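Hastura Presents Method for Teaching Robots to Handle Cloth from Human Hand Movements

Researchers show that demonstrations given by people with sensor gloves can replace a large part of the training on the robot itself

August 28, 2019 – The research company Hastura today published the results of its Castby project, a study on how robots can learn to handle soft materials. The method uses recordings of people who work at a normal table and wear a sensor kit on the hands. No robot is needed while the recordings are made.

Cloth remains a difficult material for automatic systems. A box keeps its shape when it is moved, but a towel or a shirt changes its shape with every touch, and the robot must decide again where to take it. In earlier work, the team guided a robot arm by remote control to collect this kind of data. The work was slow and the operators became tired quickly. 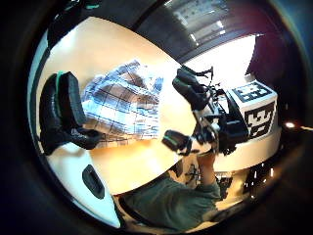

A plaid cloth on the table between the two parts of the hand kit, with printed square markers on the box behind.

In the new method, the view from the hands is recorded together with the position of the finger pads. The software, which has the name Ninivura, then divides each recording into short actions such as approach, pinch, lift and release. The robot learns from these actions and not from the complete movement of the arm, so the length of the person's arm has less importance.

"We wanted that a person can sit down and work with the cloth as at home," said Adelino Leitão, who leads the Castby project. "When people think too much about the equipment, they move in an unnatural way, and the robot learns this also."

The study used 102 recorded sessions with cloths of different size and thickness. After training, the robot picked up a cloth by one corner with 37 percent fewer failed grasps than a robot trained only by remote control.

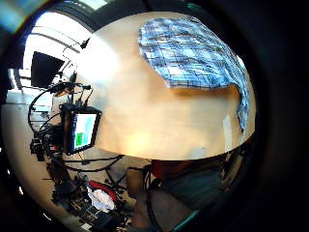
Checked cloth at the far side of the work table, with a small display on the equipment rig at left.

The position of the cloth was changed between the sessions. According to the team, this variation was more useful than longer recordings with the same starting position. Strong light on the table was also kept in the data, and was not corrected afterwards.

"A kitchen or a laundry does not have perfect light," said Unai Barroso, responsible for data quality in the project. "If we remove every reflection, we prepare the robot for a room that does not exist."
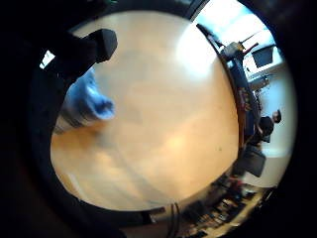
Next Steps

The method still has limits. Very thin fabric is often lost from view when the fingers close, and the present model does not fold a cloth completely. In the next phase, the team will work on folding with two hands, together with the textile service company Casado. This phase will take over 3 months.

The technical report and a part of the recordings are available to research groups on request from the Hastura press office.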